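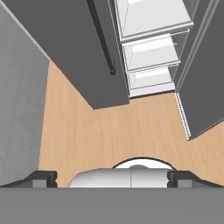

TRIRSTEAD, 30 December 2018

Clotilde Moulin's kitchen robot spends nearly all its working hours in simulation. The physical arm is bolted to a bench in the Riltumwood shared workshop, waiting on a replacement wrist bearing. The rendered one opens cabinets.

The tall dark cabinet with the white pull-out drawers took most of August. Each door is a rigid body on a single hinge joint, and each drawer slides on its own rail. Moulin's first version gave the hinges no friction at all, and a light touch on the bar handle sent the door through its full travel and into the wall. She added damping, then a joint limit, then a weak spring near the closed position to stand in for the seal.

Her controller, which she calls Tosidell, runs on a used desktop under the bench. It has logged 1,495 simulated door pulls. By her count 709 ended with the door open far enough to reach a drawer. Most of the failures came from the jaws closing on the handle at an angle and sliding off -- a fault she traced to the contact settings on the fingertips. 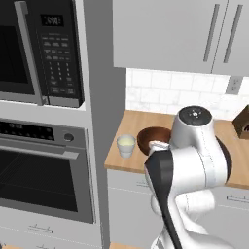
Page 2

Countertop work is harder. A glossy bowl has a curved rim, and a pad that meets it off center will tip it or push it along the wood. Moulin limits the closing force and lowers the approach speed for the last stretch. The pale cup to the left of the bowl is there as an obstacle. A run that touches it is scored as a failure, whatever happens to the bowl.

The oven and microwave carry collision shapes only in this build. Their doors will be jointed in the next one, using the same damping model as the cabinet.

Moulin plans to move Tosidell to the bench arm once the bearing from Guillot arrives. She has cut two test handles from steel bar and screwed them to a scrap door. Over two kilograms of pull at the handle will trip the cutoff, and she does not intend to raise that figure before spring.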